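Kostcombe Home & Garden Boards > Indoors > Bedrooms & Linens

Thread: Line-drying sheets in winter, am I crazy?

pegbasket386
Started doing this in January and I'm hooked, so I need to tell people who will understand. I string a line across the spare room, crack the window an inch, and hang one sheet at a time. The smell! I know everyone says that about summer drying, but it works in cold weather too, even indoors. My sheets feel crisp again instead of that limp dryer feeling. Does anybody else do this all year, or do you all give up when the frost comes?

mudroom_mabel
All year, baby. I have a pulley rack over the stairs and I would fight someone for it. Cotton percale takes overnight for me if the heat is on. Flannel takes forever and I don't bother, it goes in the dryer with everything else fuzzy.

One tip, snap the sheet hard before you hang it. Hold two corners and crack it like a whip. Half the wrinkles fall out right there.

Tansy_Lane
I'm going to be the grump. Indoor drying put mold on the north wall of our last place. We had three people's laundry going in a small apartment and the windows ran with water every morning. Please get a little humidity meter before you talk everybody into this. Ours was a cheap one from the hardware store in Narno and it was an eye opener.

pegbasket386
Fair point, and that's why I crack the window. One sheet at a time in an empty room with the door shut. I wouldn't do a whole family's wash that way.

oldquilt
Cracking the window in February means you're paying to heat the yard though. I did the math on ours once and the dryer came out close to even. I still hang things in July because why wouldn't you, but winter is what the machine is for.

mudroom_mabel
You did the math with YOUR dryer. Mine is fifteen years old and eats power like a horse. Also the dryer wears out the elastic on fitted sheets, put that in your math! I was replacing them constantly until I switched. The flat ones last forever either way, but fitted sheets go baggy at the corners and then you wake up at 3 in the morning on bare mattress.

hakton_hal
Ooh, fitted sheets. Can we talk about hanging those? I never know where to put the pins. If I fold it over the line in half, the pockets fill up like little hammocks and stay damp for a day after the rest is done.

Tansy_Lane
Pin it by the hem with the pockets hanging down and open, and turn the corners inside out partway through. I'm against doing it indoors but I do know how to hang a sheet.

hakton_hal
Inside out! OK, trying that tonight.

pegbasket386
Also want to bring up color. I moved from all white to brights this winter and I love it. I was worried about fading, but indoors there's no direct sun on them, so I figure they're safer than they'd be on an outside line. Turquoise is my favorite so far. It makes the whole room feel like vacation when it's gray out for a week straight.

oldquilt
Color is where I draw the line, haha. White only. You can bleach white. You can boil white if somebody has been sick. What do you do with turquoise when someone spills coffee on it?

pegbasket386
Cold water right away, then dish soap, then don't panic. I've gotten coffee and tomato soup out of brights this way. The trick is keeping it away from heat until the stain is gone, and line drying helps there too — if the mark is still showing when you take it down, you can just wash it again.

geageafan
Agree on brights, disagree on the percale people. I have the Geagea sateen set and it's the softest thing I own. Hangs fine, dries smooth, no ironing. It has a heavier drape so it does stay damp longer along the hem. I run a fan at it.

mudroom_mabel
Sateen is too slippery for me! I slid right off the bed in a sateen set. But a fan is a great idea for any of them, and point it along the sheet, so both sides get some air.

Tansy_Lane
A fan with no window open only moves the wet air around the room. Just saying.

geageafan
My window's open too. I'm not an animal.

hakton_hal
Reporting back. Turned the corners inside out before bed and the pockets were dry by breakfast! Six years of damp corners and that was all it took. My only problem now is it dried kind of stiff, almost like cardboard. Am I using too much soap?

mudroom_mabel
Probably! Cut the detergent in half and put a splash of white vinegar in the rinse. You won't smell it once it's dry. And if you really can't stand the crunch, ten minutes in the dryer at the end on no heat loosens it up (I won't tell anyone).

oldquilt
So now the dryer is allowed. I see how it is.

pegbasket386
Ha! Air only doesn't count. I'm going to write down everything from this thread and stick it inside the laundry cupboard. The brights are washed and back on the bed now, and I've got the flannels to deal with next. Wish me luck, I'm hanging them no matter what Mabel says.

Posted 2/22/20
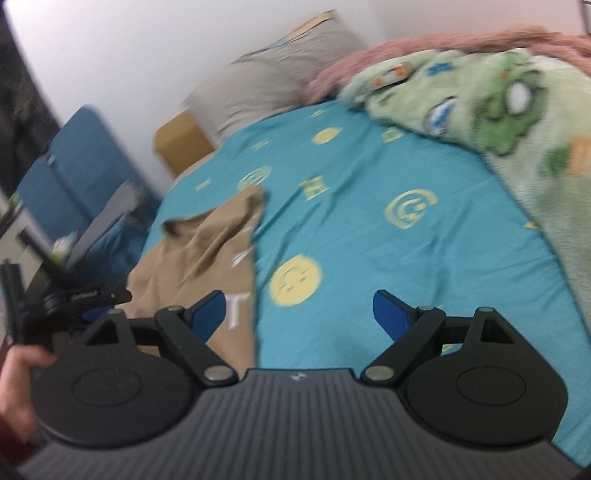 More threads in Bedrooms & Linens

Best clothespins that don't leave dents?
Wool blankets: wash at home or leave it to the cleaners
Pillow protectors, zip or envelope
Has anyone dyed old sheets and liked the result?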